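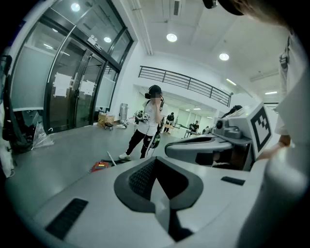 The trolley stays, I've decided

I have been promising a post about the ground floor at Podico since September, and I keep starting it and then wandering off to make tea, so please excuse me if it comes out in the wrong order. It will anyway. I've never been able to tell a story from the front.

Let me start with the little trolley. If you've been following along for a while you'll know I have a soft spot for anything on wheels, and the low cart we park against the wall has become the most useful thing in the whole place. It usually has a cardboard box sitting on it. People ask me what's in the box and the answer is different every time, because it's the box for things that haven't got a home yet: tape, half a packet of sandpaper, somebody's lunch container, the good scissors. I used to have four or five of these boxes spread along the wall, each one a sort of small guilty secret, and I can't tell you how much happier I am with one that rolls. When you sweep, you give it a nudge with your foot and carry on.

(Priit says a box on wheels is still a box of junk, only faster. He is welcome to sort it himself.)

I'm less proud of the floor around it. Bits escape. There are white odds and ends beside the cart that ought to be in a bin or on a shelf, and I walk past them with my keys in my hand and think, tomorrow. It's a lovely plain grey floor, too, and it shows everything. We mopped it properly last month, Velimir on one mop and me on the other, and we used far too much soap and spent the rest of the afternoon rinsing. If you're doing a big floor, put in less than the bottle tells you. I had to throw out four buckets of foam and my socks were never the same colour again.

Then there's the glass, which I love and grumble about in equal measure. One side of the room is nearly all door and window in dark metal frames, and on a winter morning, when the sun comes in low, I would happily move my bed in there. I got a quote for having the windows done, inside and out, and it came to $190, and I stood in the doorway with the phone in my hand doing sums. In the end I did the inside myself with a squeegee, a bucket of warm water, a splash of vinegar and an old flannel sheet torn into squares. It took me until 11 at night, mostly because I'd do a pane, step back to admire it and find a streak right in the middle. Flannel is wonderful, by the way. So much better than newspaper, which my mother swore by and which only ever gave me grey fingers.

What I haven't solved is the notices. There are two sheets of white paper taped to the glass and every time I clean I have to peel them off, scrape away the gummy corners and put them back up again, never quite straight. Leif suggested a proper frame with suction cups. I tried suction cups on our kitchen window at home and they dropped off one after another in the middle of the night, and I lay there thinking we had burglars. So it's still paper and still tape, though I've learned to fold over one corner of each piece so there's something to grab. A small thing, but it's saved me no end of fingernails!

The grey metal stand is the next job. It leans towards being in the way wherever you put it, so it's ended up back against the wall, and for now I'm calling that its place. I'd like to hang a few hooks off it for the brooms and perhaps the dustpan, if I can find the kind that clip on without any drilling. Mostomar had some in a bag of 20, and I dithered over them in the aisle for ages and came home with bird seed. If anyone has used clip-on hooks for something as heavy as a wet mop, do tell me how you got on, I'd love to know before I go back.

I also want to have a word with myself about putting things down on the floor. I'm terrible for it. I set something down for a moment while I look for something else, and then the kettle's boiled, and then someone's asking me about the keys. Zlatko has suggested a shelf by the door, waist height, nothing fancy, and he's got a length of timber under his house that he thinks would do. He's measuring it this weekend, so I've cleared out the corner where I'd like it to go and moved the cart along a bit to make room.

I did look in the box while I was at it. The lunch container turned out to be mine.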